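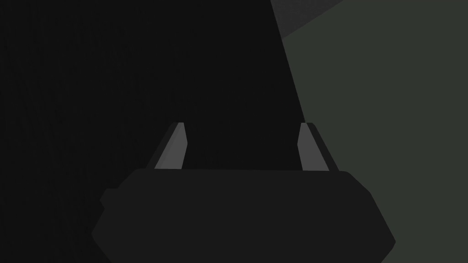

## 4.2 Dark tones on uncoated paper

The loss of detail was strongest in the darkest part of the tonal scale. On the coated sheets from Pravberg, most readers could still separate two neighboring grays near black. On the uncoated sheets from Clullham the same pair was often reported as one tone. Computer-rendered pictures with large flat areas depend very much on such small steps: in Figure 2, the outline of the charcoal body is readable only through its contrast with the darker region above it.

We printed each test page at the Holst workshop and left it to dry for 45 hours before the reading sessions. In June the air in the workshop was more humid than we had planned, and 13 pages had to be printed again. These pages are included in the results, as their density values did not differ from the others.

Readers in Cletadby saw the pages under a desk lamp and then by a window. The window light helped with the middle grays, but it gave almost no improvement in the shadows. This agrees with our density readings, where the curve for uncoated paper becomes flat well before 100 percent ink. Adding more ink after this point made the drying time longer and did not make the black visibly deeper. The effect of paper age is treated in the next section.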